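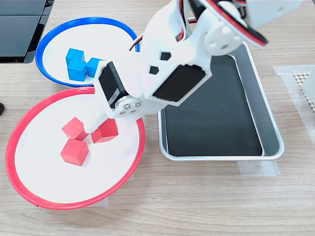

Hi, I'm Gilmar Holanda, and I fix up and sell old enamel dishes from my spare room in Fontes. Most of the mail I get is the same handful of questions, so I finally wrote the answers down. When I say "rimmed," I mean a round dish with a band of color at the edge, like the red one and the blue one up top. Rims chip first, so that's what people write to me about!

## Can I eat off a chipped dish?

I wouldn't. Use it for keys, soap, a plant, whatever you like. I have 274 dishes in the house right now and the chipped ones all hold screws and buttons.

## Do you repair rims?

Cosmetically, yes (cold paint, two thin coats, a day between them). It looks nice on a shelf but it isn't for food or the oven.

## How do I get rust spots off?

Baking soda paste and a soft cloth. Leave it on for an hour, rub gently, rinse, dry right away. Please no steel wool – I've seen what it does and it makes me sad.

## Which color sells fastest?

Red, every December. Blue goes the rest of the year. I can't get rid of green.

## Do you ship?

Yep, everywhere except Golach, where I've had two parcels arrive in pieces. If you live there, come find me at the Janbridge market on Tuesday mornings. I'm usually next to the bread stall.

## Can you hold something for me?

For a week, sure. Send me a note with the dish number and your name.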